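Home | Classes | Shows | Newsletter | Find us

News from Drimside Stilt and Street Theatre
2025-02-08

The parade piece is growing legs

Hello again to all of you, and a big welcome to the people who signed up after our turn at the winter market (we did notice how many of you stayed right to the end in that wind, and we were very touched).

The main news is that we have started work on the new walkabout show, which is called Plinorell and which we hope to have on the road by August. It is the story of a family of herons who have lost their river, told entirely on stilts and without a word spoken, and it is by some way the most ambitious thing we have tried. There are six walkers, two musicians at ground level and one very large fish. Harvey Dufour is directing, as he did for The Lamplighters, and he has already had us walking backwards up the slope behind the hall until our thighs begged for mercy.

The costumes are the part I keep wanting to tell people about. Each heron has a cloak made of over 1000 hand-cut feathers, all of them from old tent fabric, and they make a lovely dry rustle when six of us turn at once. We have finished two cloaks and are well into the third – if you have sharp scissors and a free evening, please do come and sit with us. There is always tea, and there is usually cake as well, though I can't promise that it will be Naidu's lemon one, because she is away with the Prollametti circus until the spring and we are all missing her baking nearly as much as her juggling.
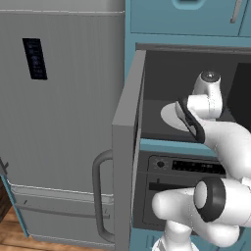 As for bookings, we can now take dates for Plinorell in both its long and short forms. The short one lasts 20 minutes and suits school fairs and shopping streets, and the long one is better for festivals where we have room to wander and come back. We need a fairly flat route and somewhere with a high doorway to get ready in, and if you are not sure whether your place will do, just send us a few snaps and we will have a look.

Beginners' stilt classes carry on as before, with 67 pairs of stilts in the store now, so there should be a pair to fit you! Wear long trousers and flat shoes, and bring a friend to hold on to.

Sign up to get our newsletter by email. You can unsubscribe at any time.

© Drimside Stilt and Street Theatre | Contact us | Back to top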